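Notebook – kitchen counter, Saturday

Started at the left end and worked right. Toaster oven first. Crumb tray was worse than expected, took it to the sink and left it to soak while I did the rest. The door glass came up fine with hot water and a drop of soap. Inside I only did the rack and the floor. The element guard needs a proper go another day.

Two-slot toaster: emptied over the bin, shaken twice, wiped outside. It goes back below the oven, same spot as before. Roxana Cusi asked last month if we could put it away between uses, but there's no cupboard it fits in without lifting out the big pans, so it stays out.

Canisters: washed the lids by hand and let them dry standing on edge. The bamboo one must not sit in water. It warped slightly the last time and took days to come back. Sugar is down to the last third. Bought 1000 g of flour from Stesgate and it all fit, once I'd tapped the canister down.

Tea: went through the packets and threw out the ones with torn corners. Trays wiped under and on top. There was a sticky ring under one of them, probably honey. Marble needed the soft sponge, no vinegar, see the note from December.

Cutting board: scrubbed along the grain, rinsed, stood up for an hour, then oiled with the Dornden oil. Bottle is 200 ml and there is enough left for one more coat. The groove holds oil, so go around it with a dry cloth afterward or it gets tacky. Board goes in the middle of the counter with the trays to the right of it.

The counter with the board in the middle:
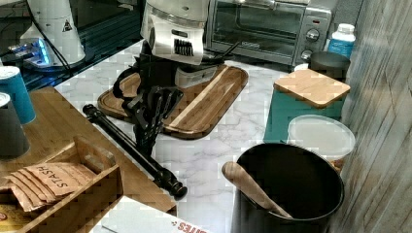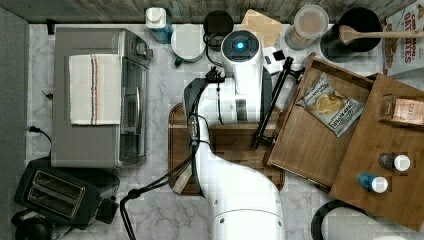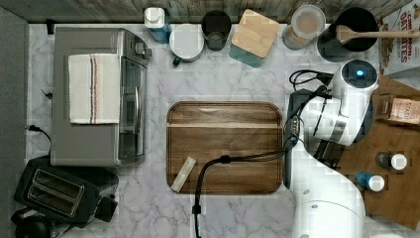
Things still to do. The back edge of the counter, where it meets the wood, has a line of old crumbs that the sponge doesn't reach. Try the narrow brush from the Gu set, or a dry toothbrush – the vacuum nozzle is too wide, I tried. Wooden spoons want oiling as well, I forgot them while I had the bottle open. Dish towels to go in the wash at 3, with the aprons.

To buy: sponges, tea, a new roll of shelf liner from Stunville if they still carry the plain one. Old liner is curling at the corners and I would like to replace the whole length in one go instead of patching it.

Crumb tray came clean after the second soak. Dried it and put it back in.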